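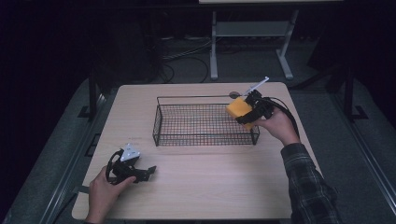
Small things wander. Sponges, foam sanding blocks, the odd coaster, they all drift to the flat spot nearest the door and stay there until company comes, and I fought that for years with lidded bins before I gave up on lids altogether. What works in my house is an open basket with low sides, set right on the table where the mess happens. A black wire one with a fine grid mesh is my favorite, as the little pieces don't poke through the way they do with wide-spaced wire, and a bright yellow block of foam shows up in it from clear across the room!

Start with the basket empty, and turn it the long way across the table so you can reach both ends without stretching. Lower things in gently instead of tossing them (foam bounces, and I have chased plenty of it under the stove). I put the blocks in at the right end first and work my way over - a lefty may like it the other way around.

Wire can scratch a nice wood top, so stick a felt dot under each corner. I buy the Reltton ones, which come 28 to a sheet, and change them every February or so. Dust the mesh with an old soft paintbrush, and when the basket gets full, up to 16 blocks in mine, it's time to sort.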